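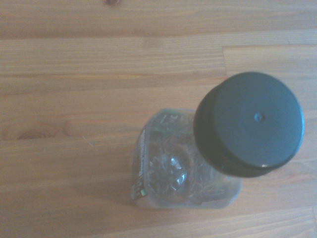 Lilla Szűcsに言わせれば、ねじ蓋の容器でいちばん手こずるのは回す動作よりもその手前、手首のカメラに写った黒い円のどこに軸が通っているかを決めるところで、そこが片づいてしまえば制御の側の苦労はずいぶん軽くなるのだという。

Illés(イッレーシュ)は、ねじ蓋の付いた容器をロボットアームで扱うためのソフトウェアである。手首カメラの画像から蓋の回転軸と胴の位置を推定し、接近、把持、開栓、閉栓までの一連の動作を計画して、実行中の力の変化を見ながら修正していく。開発元はPlullbridgeにあるDivordenで、動作計画の部分には、同社が先に公開していた計画器Pedholmがそのまま組み込まれている。名称は開発の初期に仮に付けられたもので、正式な名前を決める話は何度か出たものの、設定ファイルのあちこちに書き込まれてしまったあとではもう替える気になれなかったらしく、そのまま残った。

概要

台所の棚や工房の引き出しには、びっくりするほどたくさんのねじ蓋容器が入っている。香辛料、ビーズ、輪ゴム、錠剤、ねじ釘と中身はさまざまだが、蓋を回すという一点だけは共通しているので、ここを一つの技能としてまとめてしまえば、いろいろな作業から呼び出せて具合がよい。Illésはそういう、どちらかといえば素朴な考えから出発したソフトウェアで、容器の種類ごとに手順を書き分けることをせず、蓋を「軸と半径と高さを持つ円柱」、胴を「その軸に対して何らかの姿勢で付いている立体」と見なすところに設計の芯がある。

全体は知覚、計画、制御、記録の四つのモジュールに分かれている。それぞれは独立したプロセスとして動き、間を流れるのは容器の状態を表す短いメッセージだけである。利用者がよく触れるのは知覚と制御の設定で、計画器の中身まで開けてみる人はあまり多くない。反対に、開発者のあいだの議論の大半は知覚に集まっていて、公開されている変更履歴を眺めても、知覚の項目だけがやたらに長い。

知覚

蓋の軸の推定

手首のカメラが容器のほとんど真上まで来ると、蓋の天面は大きな円として写る。カメラが少しでも軸から外れていれば円はわずかに楕円になり、片側に側面の帯が現れる。Illésはこの帯を大切な手がかりとして扱う。天面の輪郭だけに楕円を当てはめると、傾きの向きが二通りに解釈できてしまって決め手に欠けるのだが、側面がどちら側に見えているかが分かれば、その曖昧さはすんなり消える。黒い蓋の左から左下にかけて側面が暗い帯になって見えているような画像であれば、胴もおおむねそちらへ伸びていると考えてよい。

困るのは、その黒い蓋である。天面も側面も暗く、その境目が写りにくいうえ、つや消しの表面には奥行きセンサーの頼りになる模様がほとんどない。Illésではまず露出を変えた2枚の画像を撮り、明るいほうで縁を、暗いほうで反射の光点を拾う。縁に沿って出る細い弧状の反射や小さな白い光点は、昔ながらの画像処理では邪魔者として捨てられることが多かったけれども、Győző Pálfiはこれを捨てずに使う方法を提案し、現在の版では標準の処理になっている。光点は照明とカメラの位置関係で動くので、手首をわずかに傾けて撮り直せば、動いたものは反射、動き方が面の運動と合うものは模様、と見分けられる理屈である。

天面に成形の跡と思われる小さな突起があれば、それも目印になる。Pálfiの初期の実装では、この突起を回転中心そのものと決めてかかっていた。ところが突起は中心から少しずれて見えることが珍しくなく、傾いた視点ではそのずれがさらに大きくも小さくもなるため、蓋をつまんだ指が偏心して回りはじめ、容器ごと机の上を引きずってしまうという、見ていてなんとも気の毒な失敗が続いた。いまは突起を中心の候補から外し、回した角度を確かめるための印として使うにとどめている。無地の円板は回っていても止まっていても同じに見えるものだから、こういう小さな印のあるなしで、あとの工程の楽さがまるで違ってくる。

透明な胴

胴が透明な樹脂の場合、知覚はもう一段むずかしくなる。壁を通して中身が見え、さらにその奥の机の木目まで透けることがあり、どこまでが容器でどこからが背景なのかを色だけで切り分けるのは無理がある。Illésの分割モデルは、胴を「外形」「中身」「ラベル」の三つの層に分けて予測する。外形の層では壁の縁に出る灰色の反射を、中身の層では細かな模様の密集を、ラベルの層では不透明な帯をそれぞれ拾い、最後に重ね合わせて一つの立体に戻す。

中身の種類を言い当てることは、はじめから目標に入っていない。細く縮れたものがぎっしり絡み合っているとき、それが繊維なのか小さな輪なのかを斜め上からの画像で決めるのは人間にもむずかしく、蓋を開けるだけならどちらでも差し支えないからである。Szűcsはこの割り切りにはっきり賛成で、ただし「詰まっているか、空に近いか」だけは残してほしいと求めた。中身が少ない容器は軽く、回す力に負けて一緒に回りやすい。そこで中身の層には占有率という値が付き、制御の側で胴を押さえる力を決める際に参照される。

透明な壁には、ほかにもややこしいことがある。底がドーム状に盛り上がっている容器や、壁に丸いふくらみのある容器では、明るい曲線の反射がもう一つの小さな円として浮かび上がる。円を探すことに熱心なプログラムにとって、これはたいへん魅力的な候補に見えるらしい。初期の版は、蓋を放り出して胴の中の円へ指を下ろそうとすることがあった。現行版では、円の候補ごとに側面の帯が伴っているかどうか、内側に中身の模様が重なっていないかどうかを調べて、丸いだけの反射を退けている。

ラベルと向き

ラベルは文字を読むためよりも、胴の向きを知るために使われる。真上に近い視点ではラベルがほとんど横向きになり、細い帯にしか見えないので、文字認識をかけてもまず成果は得られない。Illésは既定でこの段階の文字認識を行わず、帯の位置と幅だけを記録する。開栓の前後で帯の位置を比べれば、蓋を回したつもりで胴まで回っていなかったかを調べられる。内容を読む必要のある用途では、容器を横から見る視点へ手首を移してから、改めて文字認識を呼び出す仕組みになっている。

背景の扱い

板張りの机は、知覚の開発者にとって案外くせのある相手である。板の継ぎ目はまっすぐな強い線として写り、蓋の縁に触れるあたりまで継ぎ目が伸びていると、輪郭の当てはめがそちらへ引っぱられる。節の年輪のような模様も、同心の楕円という点で蓋の縁によく似ている。Divordenの開発陣は最初、背景に無地の布を敷いて評価を行っていたが、布の上で育ったモデルを木の机に持っていくと、節を蓋と間違える例が相次いだ。以後の評価は板張りの面で行うのが原則になり、継ぎ目や節の位置が容器に対していろいろに変わるよう、配置のほうを動かしている。

平面の推定にはこの継ぎ目が役に立つ。長い直線が何本か写っていれば、机の面の傾きを安定して求められるので、蓋の高さの計算がぐっと楽になる。邪魔にもなり助けにもなるというわけで、Illésの手引きには継ぎ目だけに一節が割かれている。

動作計画

Pedholmは、もともと狭い棚の中で腕を動かすために書かれた計画器である。Illésではその上に、ねじの運動を表す拘束が加えられた。指先は軸のまわりを回りながら、ねじの進みに応じて少しずつ上へ抜けていかなければならない。手首の関節には可動範囲があるので、一度で回しきれないときは、つかんで回し、離して戻し、またつかむという持ち替えの計画が必要になる。Pedholmは持ち替えの回数と腕全体の移動量を天秤にかけ、最初につかむ角度を決める。ここをうまく選ぶと持ち替えが一度減ることもあり、作業全体の時間にはよく効く。

計画にはもう一つ、カメラの見え方も組み込まれている。指が蓋を覆ってしまえば印も縁も見えなくなるため、把持の直前に「最後によく見える姿勢」を必ず一つ通るようになっている。この姿勢は蓋の真上からわずかにずらした位置に置かれる。完全な真上では側面の帯が消え、先に述べた傾きの曖昧さが戻ってきてしまうのである。利用者から、腕が把持の前に一度ためらうように見えて心配だという問い合わせがよく来るそうだが、これは画像を撮っているだけで、故障の前触れではない。

制御

開栓中の制御は、位置と力を組み合わせた方式をとる。軸に垂直な方向には柔らかく従い、軸まわりには目標の角速度を保ちながらトルクの上限を見張る。上限に達しても蓋が動かないときは、いったん力を抜き、わずかに下へ押しつけてから再び回す。押し回し式の蓋と、ただ固く締まっている蓋の両方に、この同じ手順で対応している。

側面に細かな溝の入った蓋は、つるりとした蓋よりも指が滑りにくい。知覚モジュールは溝らしい模様の有無を確からしさとして出力し、制御はそれを見て握る力を少し加減する。ただし溝があると判断したのに滑った場合は、その容器については以後溝のないものとして扱う。Szűcsの書いた注釈によれば、目で見た印象より指先の感触を信じるようにしたのだそうで、この優先順位は設定で逆にすることもできるが、勧められてはいない。

ねじ山が外れた瞬間の検出には、トルクの落ち込みと上向きの力の変化を併用する。どちらか片方だけだと、途中でねじの噛み合わせが緩い箇所に出会ったときに、開いたと早合点してしまう。早合点したまま蓋を持ち上げると、容器がぶら下がってついてくることになる。

評価と記録

公開されている評価用の一式は、175回の開栓試行からなる。容器は14種で、不透明な蓋に透明な胴という組み合わせを多めにそろえてある。版番号が一つ上がるたびに同じ一式を通すのが習わしで、6/9/26に公開された版では、このうち154回が人の手を借りずに最後まで進んだ。残りの失敗は、軸の推定のずれ、胴の共回り、開栓検出の誤りに分けて一覧にされており、もっとも多かったのはやはり軸の推定だった。

記録モジュールは、手首カメラの画像、関節角、力覚の値を共通の時刻でそろえて保存する。試行が失敗すると、直前の「最後によく見える姿勢」で撮った画像が自動的に先頭へ置かれ、推定された軸と実際に指がたどった軌跡を重ねて表示できる。地味な機能ではあるが、これが付いてから不具合の報告がたいそう読みやすくなったと、保守に携わる人たちの評判はよい。もっとも、画像の保存には容量がかさむので、長く動かす現場では成功した試行の画像を間引く設定にしていることが多い。

歴史

開発の始まりは、Pálfiが棚の整理の実験に使っていた小さなスクリプトにさかのぼる。当時は蓋の位置を人が画面上で指定しており、指定の仕方には人によってずいぶん癖があった。円の中心を押す人もいれば、光っているところをつい押してしまう人もいて、その癖の違いを吸収するために書いた補正の処理が、のちの軸推定の原型になっている。Szűcsが加わったのは制御をまとめ直す段階で、それまで一つの長い関数だった開栓の手順が、このときに今の状態遷移の形へ整理された。

四月に行われた改訂では、Pedholmとの接続部分が全面的に書き直された。以前は計画器を呼ぶたびに環境の形状をまるごと渡していたが、改訂後は変化した部分だけを送る。これによって持ち替えの合間の待ち時間が短くなり、腕の動きも見た目に滑らかになった。古い形式の設定ファイルは読み込めるものの、警告が大量に出るため、手引きでは変換用のスクリプトを先に通すよう案内している。

制限と今後の課題

蓋と胴が同じ色の容器、蓋が胴より幅広く、真上から胴がまったく見えない容器は、いまも苦手とされる。後者では胴を押さえる位置を決められず、斜めからの画像を追加で撮ることになるが、机の上が混み合っているとその視点まで手首を持っていけない。傾いて置かれた容器や横倒しの容器については、知覚は対応しているものの、計画の側が安定な押さえ方を見つけられずに終わる例が残っている。

閉栓はさらに課題が多い。ねじ山の噛み始めを探すために一度逆に回す手順が入っているが、軽い樹脂の蓋ではその手応えがごく小さく、斜めに噛んだまま締めてしまうことがある。Pálfiは音を使った検出を試しており、手首に付けた小さなマイクで噛み合わせの音を拾うという案が開発用の枝に置かれている。Szűcsのほうは、力覚の信号をもう少し丁寧に読めば足りるはずだという立場で、二人のやりとりは課題管理の欄に長々と続いている。

関連項目

Pedholm
手首カメラの校正
透明物体の分割
力制御によるねじ締め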